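Talk notes – Laundry and the small landlord
Pekeo evening meetup, 30 min incl. questions

Start on time even if people still getting coffee. Nusrat is timing, she'll wave at 5 left.

Opening
Say who I am – Borislav Softić, I look after the Hughes Street building, 42 apartments, one laundry room in the basement. Not an appliance guy. Not a lawyer. Just the one who gets the phone calls.

Ask for hands: who has a shared laundry? Who has had a complaint about it this month? Wait for the laugh. Don't rush this bit.

Main thing I want them to take home: the laundry room is where tenants decide what they think of you. They see the boiler never. They see the laundry every week.

The old setup
Coin boxes. Jammed all winter. Paper sign-up sheet on the door, pen always gone. People signing up for a whole Saturday morning and not showing – wait, leave the day out, starts an argument every time. Just say "the popular hours".

Tell the story of the sheet that got torn down and taped back up with notes on it. Keep it short, last time I went on way too long. Don't do the voices.

What it cost us: the coin service contract, plus my time. Plus two tenants who gave laundry as the reason for moving out. Might not be the whole reason but they wrote it down.

What we changed
First, booking. We use Grikamano, it's a web calendar, any one would do. Slots are 90 minutes. Two slots a week each, then whatever is open the same day is free for all. Grace period of 15 minutes and then your slot goes. That last rule did more then everything else put together.

Second, card payment. Stumivar did the readers. Slow to install, fine since. If asked about fees – they're in the handout, don't try to do it from memory.

Third, the machines. SLOW DOWN here, this is where people take notes.
Top loaders vs front loaders. I kept top loaders for half the room. Reasons:
– older tenants don't want to crouch
– you can throw in the sock you dropped
– lid up between loads, drum airs out, less smell
Against: more water, bigger things like sheets wrap round the middle and come out in a rope. Front loaders kinder to clothes. Get both if you have the floor space.

Next slides, click through, don't read them out
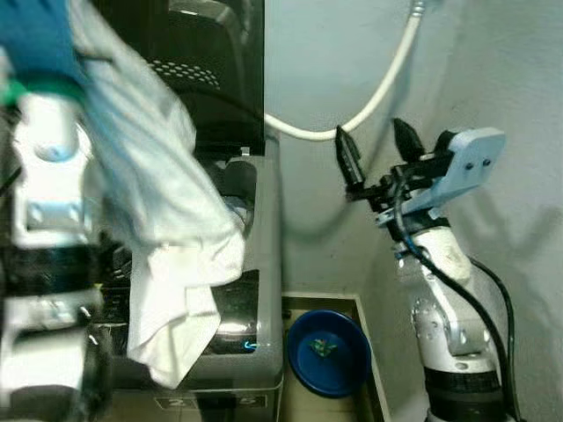
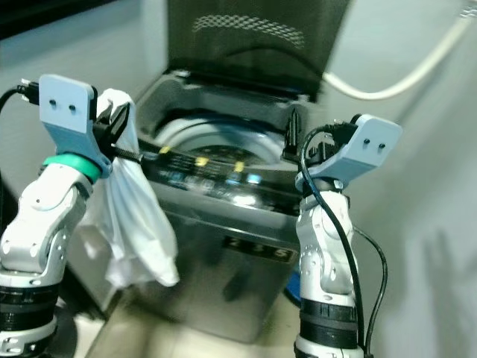 White cloth at the washer, lid up

Lid point again, once, then move on. Sign on our wall says LEAVE LID UP in big letters. It had a longer version with a polite paragraph. Did nothing. Three words worked.

Whites
Somebody always asks about bleach so get in first. We don't supply it and we ask people to run a rinse after. Had a red towel incident AND a bleach incident in the same month, March, different tenants, same machine. Both blamed the machine. I paid for one shirt. Would not do that again, word gets round.

Money
Keep it simple. We put 200 a month aside for repairs, hoses first. Change hoses on a schedule, don't wait. Flood story here if time – if Nusrat has already waved, skip it, go to rules.

Complaints dropped by roughly half. That's from my own phone log so don't oversell it.

Rules that worked
No-show loses the slot
If a load is done, next person may move it to the basket on the shelf. Clean basket, wipe it down
Quiet after 10 pm, the bedroom above is right over the dryers
One person to call, name and number on the door

Rules that didnt
No dyeing. Can't police it
Detergent limit per load. People laughed
Locking the room at night. Night shift nurses were furious and they were right, reversed it in a week

Bit about dryers
Only if asked. Lint. Lint lint lint. Clean the filter and get the duct done yearly, pay somebody. Drying racks by the window turned out more popular than I expected, cheap too.

Questions I'll probably get
Should laundry be free? – Depends on your rent. We tried free for a trial, machines ran all day with half loads. Went back to paid.
Leased or owned? – Owned. But I have a guy nearby. If you don't have a guy, lease.
What about in-unit? – Lovely, check your pipes first. Ours couldn't take it.

End
Handouts by the door, booking rules on the back, take it and change the name. Thank Nusrat, thank Pekeo for the room. Stack the chairs before leaving, they got grumpy last time.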